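Larkeo compact front loader: a long-ish review after a year of small loads
Posted Feb 3, 2019

I put off buying a washer for the longest time. Our old one was a top loader that came with the place, and it did fine until it started leaving puddles, and then I spent most of a winter hauling bags to the laundromat on the corner and telling myself I liked the walk. (I did not like the walk.) So when the Larkeo went on sale at Birnitz I measured the corner, measured it again, and ordered the silver one.

Let me start with what I love, and that's the knob. One big round black knob, up on the left where you can get at it, and you turn it to what you want. My sister's washer has a touch panel that sings to her, and every time I visit I have to ask which part to press. I've had this one for a year and I could set it with my eyes closed.

The flat top is handy too, and I keep meaning to peel off the little white sticker near the front corner but I never get around to it. The door opens to the left, and in our corner that matters a lot, with the wall being on the right. It swings back far enough that I can pull up a chair on the other side, set my white basket on the seat and move things across without bending down to the floor each time. If you have a cranky back like mine, try the chair! I used to set the basket on the floor and grumble through every load of towels.

As for the washing itself, it does a nice job. Dish towels come out clean, the dark things have kept their color pretty well, and the quick cycle takes 30 minutes, so I use it more than I should. It will hold 8 bath towels if you're patient about folding them in, though I think it does better with fewer. I wash my black tops inside out on cold, same as my mother did, and I've been happy with them.

Now the grumbles, and there are a few. The spin is loud. It's fine in the daytime, but I wouldn't run it with company asleep down the hall. Small things like to hide up at the top of the drum, and with the inside being as dark as it is, a black sock can sit in there until the next load. I run my hand all the way around before I shut the door. The rubber seal wants wiping down, too, and I leave the door open for a good while afterward so it doesn't get that musty smell. And the manual is very thin and the print is tiny.

Delivery was easy enough. Birnitz brought it right to the corner and took the old one away, but hooking it up was extra, and I wish they'd said so before the truck was in the driveway. It came to just under 100 dollars more with the new hose.

Would I buy it again? I would, for a small household with a small corner. If you're washing for a crowd, I'd look at something bigger. 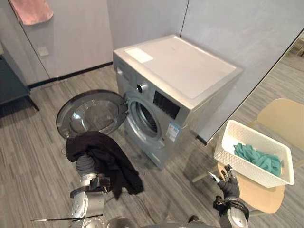 The Larkeo in its corner, door open, with the basket on its chair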